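棚が少ない日の買い物

七月に入ってから、買い物の仕方を少し変えました。といっても大げさな話ではなくて、週に一度まとめて車で行っていたのを、歩いて行ける店にちょこちょこ通うようにした、というだけのことです。

きっかけは冷蔵庫の野菜室でした。奥のほうから、しなびたきゅうりと、いつ買ったのか思い出せない生姜が出てきまして。ああ、またやってしまった、と。まとめ買いをすると得をした気分になるんですが、うちの場合は食べきれずに捨てる分がけっこうあって、安く買った意味があまりないんですよね。家計簿アプリ(わたしはKekexというのを使っています。地味ですが、レシートの金額を打ち込むだけなので続いています)を見返して、ちょっと反省しました。

それで通いはじめたのが、Drinportという食料品と日用品のお店です。駅の反対側、坂を下りきったところにあって、前から看板は見かけていたのに、なんとなく入りそびれていました。そういうお店、ありませんか。毎日前を通っているのに、一歩入るまでが妙に遠いお店。

入ってみたら、これがとても気に入ってしまいました。

まず床がいいんです。濃いグレーのつるりとした床で、明かりがうっすら映りこんでいて、歩いていて気持ちがいい。それから棚。背の高い白い棚が何段も続いているのですが、品物がぎっしりではなく、間をあけてぽつぽつと置いてあります。スーパーの、隙間という隙間に何かが詰まっている棚に慣れていると、最初は「あれ、品切れかな」と思うくらい。でも何度か通ううちに、この余白がありがたくなってきました。探しものがすぐ見つかるし、余計なものに目が行かない。わたしのように、入口で決めたことを三歩で忘れてしまう人間には、これがほんとうに助かるのです。

通うのはたいてい夕方の四時すぎ。洗濯物を取りこんで、ごはんを炊く準備だけしておいて、布の袋をひとつ持って出かけます。外はまだ暑いので、お店に着くころには額が汗ばんでいて、まずはしばらく入口のあたりで涼んでから、ゆっくり棚のほうへ。この涼む時間もふくめて買い物だと思っています。

棚の下のほうには茶色い段ボール箱が置いてあったりして、わたしはこういう、少し倉庫っぽいところが残っているお店が昔から好きなんです。子どものころ、実家の近くに乾物屋さんがあって、土間に箱がどんどんと積んであって、母が豆を量ってもらっているあいだ、わたしは箱の横に印刷された字をずっと読んでいました。産地の名前とか、何キロ入りとか。読めない漢字は勝手に読み方を決めていて、大人になってから間違いに気づいたものもひとつやふたつではありません。
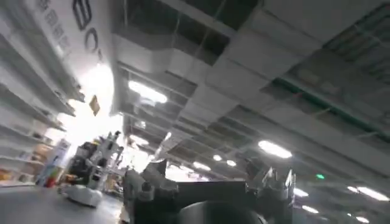
この日買ったもの

レシートを見ながら書いています。合計で891円でした。

・木綿豆腐
・もやし
・生姜(今度は忘れません)
・Grirnonの台所用スポンジ
・麦茶のパック

Grirnonのスポンジは、お店で初めて知りました。硬い面と柔らかい面の差がはっきりしていて、鍋の底の焦げにもコップにも使えます。泡切れがよくて、夜に洗って立てておけば朝には乾いているので、夏場は特にありがたいです。柔らかい面がもう少し厚ければ言うことなしなんですが、それはまあ、好みの問題かもしれません。今使っている二つめがへたったら、色違いを買ってみようかなと思っています。

麦茶は、以前は大きな袋で買って、封をあけてから香りが飛んでしまうのをいつも惜しんでいました。小さな袋のほうが一杯あたりは少し高いけれど、最後までおいしい。こういうところで何十円かを節約しようとして、結局おいしくない麦茶を毎日飲んでいたんだなあ、と今さらながら思います。

家の棚もまねしてみる

さて、お店の棚がすっかり気に入ったものですから、うちの台所の棚もあんなふうにできないかしら、と欲が出てきました。

うちの食品棚は、Akbulutという家具屋さんで引っ越しのときに買った四段のもので、幅は70センチ。決して小さくはないのに、いつもいっぱいでした。缶詰、乾麺、お茶の缶、いただきもののジャム、使いかけの小麦粉、なぜかろうそく。全部いったん食卓に出して並べてみたら、食卓がすっかり埋まってしまって、その日のお昼は台所に立ったまま素麺を食べました。

中身を分けるときに決めたのは、この夏のうちに食べるものだけを棚に戻す、ということでした。期限がまだ先でも、自分が食べる姿の浮かばないものは戻さない。そうすると意外なくらい迷わずに進みます。豆の缶詰は好きなので残す。いつか作ろうと思って買ったココナッツミルクは、その晩さっそくカレーにしました(おいしかった!)。ジャムは三つもあったので、ひとつだけあけて、毎朝ヨーグルトに入れています。

棚に戻したあとは、段ごとにおおまかな役目をつけました。いちばん上は軽いもの、海苔や乾燥わかめ、鰹節。二段めは毎日使うお茶とコーヒー。三段めに麺と缶詰。いちばん下は重いものとお米です。お店の棚を思い出しながら、わざと隣とのあいだを指二本ぶんあけて置いてみたら、それだけでずいぶん涼しげになりました。奥まで手が入るので、布巾でさっと拭けるのもいいところです。今までは缶をひとつ出すたびに、手前の何かを倒していましたから。

箱は捨てがたいのですが

ひとつだけ失敗もありました。お店の段ボール箱がよく見えたものだから、うちにもと思って、届いた荷物の箱をそのまま下の段に入れ、じゃがいもと玉ねぎをしまってみたんです。見た目はなかなか良かったのに、数日したら箱の底がなんとなく湿っぽい。梅雨の名残の湿気でしょうか、うちの台所は北向きなので、どうしてもこもるようです。

結局、箱はやめて、持ち手のついた籠を買いました。これは3000円で、わたしにしては思いきった買い物です。籠売り場の前を行ったり来たりして、いったん帰りかけて、また戻って買いました。底が浮いているので風が通りますし、そのまま流しのところまで持っていけるのも便利です。玉ねぎの皮が隙間からぱらぱら落ちるのだけが悩みで、今は下に新聞紙を敷いています。何かいい方法をご存じでしたら教えてください。

小さく買うようになって

Kekexの記録を見ると、先週のいちばん少ない日の買い物は616円でした。卵と、小松菜と、油揚げ。その日の夕飯は小松菜と油揚げの煮びたしに、だし巻き、あとは前の日の残りのお味噌汁で、それで十分に満ち足りた気持ちになりました。

一回あたりは少なくても、通う回数が増えたぶん、月の合計がどうなるのかはまだわかりません。案外同じくらいになるのかもしれないな、と思いつつ、月末の集計を少し楽しみにしています。ただ、野菜室の奥が見えるようになったことと、夕方に坂を歩くようになったおかげか夜よく眠れることは、金額には出てこないけれどうれしい変化でした。帰りの上り坂は、麦茶を買った日はまだいいんですけれど、お醤油の瓶とお酢の瓶を同じ日に買ってしまったときは、途中で二度休みました。欲張るとすぐこれです。

次に行くときは、乾物をもう少しじっくり見てこようと思っています。切り干し大根がそろそろなくなるのと、この前迷って買わなかった白ごまが、家に帰ってからずっと気になっているので。すり鉢も洗って、もう出してあります。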